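Chapter 8
When the Arm Stops: Faults in Sleeved Robots

In May the service arm at the Dridstead site stopped 15 times. Each time the controller showed a joint overload, and each time staff cleared the fault and restarted it. The motor was sound. A fold of the protective sleeve had worked its way into the wrist joint and was being pinched whenever the hand turned.

The Varnov report on the stoppages is used throughout this chapter. It found that the sleeve had been fitted almost 60 mm too far forward. It also found that clearing a fault five times in a row had become normal practice, and that no one had isolated the arm to look under the cuff.

A sleeve keeps dirt out of the joints. It also hides them, so wear and trapped cloth are easy to miss.
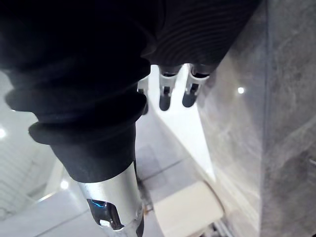
Should a robot be restarted as soon as an overload fault has been cleared?

Only after the cause has been found. Clearing the fault removes the message and leaves the load on the joint as it was.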